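3.2 Workcell construction

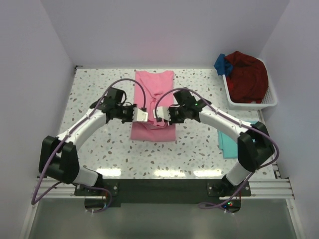
The cell was built in a shared workshop in Vitdale over four weekends, with hand tools and one drill press. We set ourselves a spending limit of 2,000 pounds, not counting the two arms, and finished with a little left over. The limit shaped most of the choices described in this section.

Both arms are fixed to a single dark base plate, which is carried on aluminium extrusion rails running along the front of the table (Figure 2). In our first version each arm was clamped to the table on its own. The distance between the bases then shifted whenever the table was knocked, and the calibration had to be done again. With a common plate the spacing is set once. The rails let us slide the plate sideways for adjustment, and the whole assembly can be lifted off when the bench is needed by other members.

Figure 2. The two-arm folding cell, with a folded pink garment under the grippers. The basket is at the back right.

Plain, pale walls enclose the table on three sides. We added them after early trials in which people walking behind the bench upset the garment detector. They also keep the background much the same from one session to the next. The speckled table top came with the bench. We had expected the pattern to cause trouble at the edges of light-coloured cloth, but the error was small enough that we left the surface as it was. Glare was the greater problem. The top is glossy and throws back the ceiling lights in front of the base plate, so the detector ignores that strip.

The cables took more time than planned. Each arm has one purple cable following its links, with enough slack left for the wrist to turn fully. Chin-lung Yeh tested several routes by running both arms through the same motion 800 times and checking the connectors every 20 cycles. Routes tied tightly to the upper link worked loose at the wrist. We settled on a looser path along the upper link and past the elbow, and no connector failed during the trials reported in Section 4.

The working area was laid out for folding at the centre of the table, where both grippers can reach the same piece of cloth. This is also where they are most likely to touch. The planner, a modified copy of the Fikent library, keeps a minimum gap between the fingers and stops both arms if either one reports a position outside its limits. The gap can be narrowed for small garments.

The control board is mounted near the right-hand base with its circuit exposed, so that the status lights can be read from the bench. A cover was made in May but has not been fitted.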